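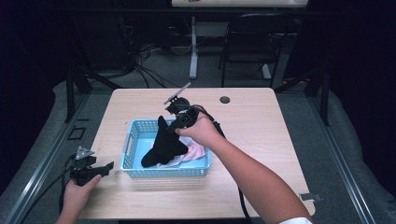
Grestmont perforated basket, light blue, size 2: my review after one winter

I bought this basket in February from the Wieczorek online shop. I wanted something for the small clothes that have no fixed place in our apartment: socks, T-shirts, cleaning cloths. Before it I had a Juslow fabric box, which was pretty but became soft after some washings and did not stand straight anymore.

The first thing I noticed is the rim. It is thick and round, and my fingers do not hurt when I carry the basket full from the bathroom to the table. The Juslow box had thin handles, and with towels inside they were cutting my hand.
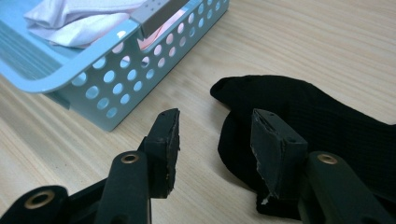

Ventilation was my main reason to choose this model. I often put in cloths that are not fully dry, and in a closed box they start to smell by the next morning. The side wall has rows of round holes, evenly spaced, and even something pale like the pink fabric can be seen faintly through them. I like this, because I know what is in the basket without digging in it. A person who wants to hide the mess will maybe not like it so much.

The plastic is smooth and I clean it with a damp sponge. Dust collects in the holes, so every few weeks I rinse it in the shower. The color is the same as on the first day, but I keep it away from the window.

Now the weak points. The basket has no lid, and the shop does not sell one separately. When it is very full, things on top slide out if I walk fast. Also it does not fold, so it takes its place on the shelf even when empty. My shelf is a Clondine and the basket goes in only with the short side to the front. Please measure before you order!

I fold on the table and I want some free surface next to the basket, so a bigger size would disturb me.
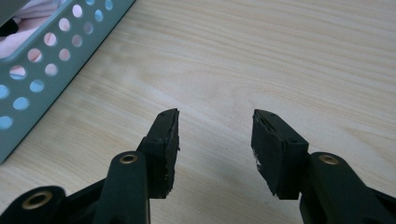
Bare tabletop between two black gripper fingers.

My rating is 6 from 7. I take away one point for the missing lid. I already ordered a second one for the kitchen cloths, same size, same blue.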